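Workshop > Notebook > Bench log

Halfway through the resolutions

13 April 2018, entry by Detlef Kröger

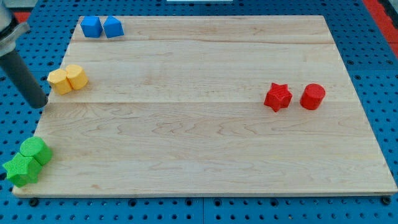 Foam blocks on the maple board, blue pair and yellow pair.

Reread the list I taped inside the cabinet door at New Year. It has seven items. I was in a generous mood when I wrote it, probably after lunch.

Item one was to write in this notebook every day. There are 14 entries so far, counting this one and counting the page that only says "glue??" in my handwriting. I have no memory of the glue or what I wanted from it. So the daily plan is dead, and I'm replacing it with "write when something happened or when I'm avoiding sweeping." Today is the second kind.

Item two, stop starting things in November. This one can't be failed until November, so I'm giving myself full marks.

Item three, finish the Carrasco stool before touching anything else. The stool has three legs on and a fourth leg somewhere. I looked for it properly in February. Then I built a rack for the clamps, so that I could find things, and the rack is good, and the leg isn't on it. Technically the rack counts as touching something else. I am letting it go. One of the lessons I was supposed to learn last year was to let things go, and it would be a shame to waste it on something important.

Item four, sit still for ten minutes each morning before switching on any machine. I have done this more than I thought I would. The first week I spent the whole ten minutes composing arguments with the man at Bruten about the late hinges. Second week, same man, better arguments. Some time in March I sat down and noticed the kettle had boiled and I hadn't argued with anybody. Didn't feel wise, felt a bit sleepy. Wrote it on the wall in pencil anyway.

(To whoever added "congratulations guru" underneath: I know your handwriting, and you still owe the coffee tin.)

Item five, say no. Jeseo asked if we could do 49 display trays by the end of the month and I said no. Then I said maybe. Then I said yes but with a longer deadline, and I think there is some growth in there if you hold it to the light. Next time I'd like to get as far as the first word and hang up.

Item six was money. Put aside 300 before spring for a decent plane. I put it aside. Then the Zultach sander stopped sanding, and the money went back to work. The old plane is fine. I sharpened it on the weekend and it cut like a thing that had been waiting to be asked, and I was embarrassed at how long I'd been blaming it.

Item seven just says "be nicer." No measurements given. Bad spec, would send it back if a customer handed it to me. Asked the others on the bench how it was going and got a long pause and then "since when?"

Changes to the list from today:
- daily entry struck out
- ten minutes stays, kettle filled beforehand
- stool moved to the top, again
- item seven to be defined by somebody other than me

Also need to order 120 grit and ask about the drain. If anyone finds a leg, it's ash, tapered, with a pencil cross on the top end. Leave it on my stool. The other stool.

Bench log, back room | Questions: write them in the margin | © Detlef Kröger | Back to top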